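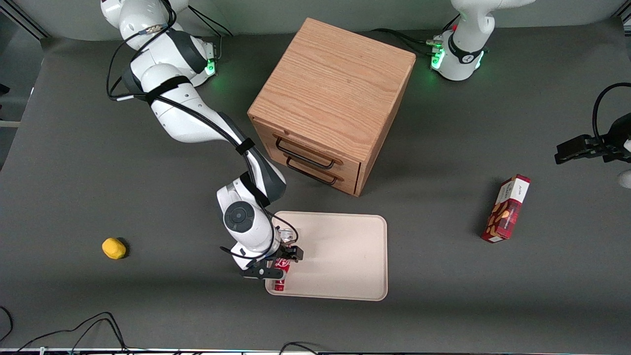

The Case for Keeping the Shared Tea Break

Home | Opinion | Workplace | Archive | Contact

By Johanna Pfister
August 12, 2021

Employers across Bulitbridge are reviewing how the working day is arranged, and the mid-morning break is often the first item to be questioned. It is the position of this column that the break should be kept, at a fixed hour, and that it should be paid.

The objection most often raised is cost. A pause of 20 minutes looks expensive when it is multiplied across a large staff, and managers are right to ask what is received in return. The return is found in small exchanges that no meeting provides. A clerk learns that an order has been delayed. A new employee finds out whom to ask about leave. Matters of this kind are settled quickly when people are in the same room with a cup in hand.
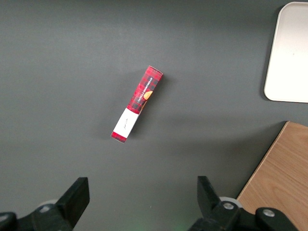

Fixed hours matter more than generous ones. Where staff are told to rest whenever they please, many do not rest at all, and those who do tend to sit alone. Traian Vasiliu, who managed the Stellton office for 21 years, rang a bell at half past ten and expected senior staff to attend. Provision can be modest. Shortbread in a red tartan box, set down where anyone may reach it, is hospitality enough for a small department, and an employer need not supply a full canteen in order to show good faith.

Some employees will prefer to spend the time by themselves, and no policy should compel them to do otherwise. The hour should nevertheless be protected from calls and appointments, and this protection should be written into the staff handbook before December, when schedules for the coming year are drawn up.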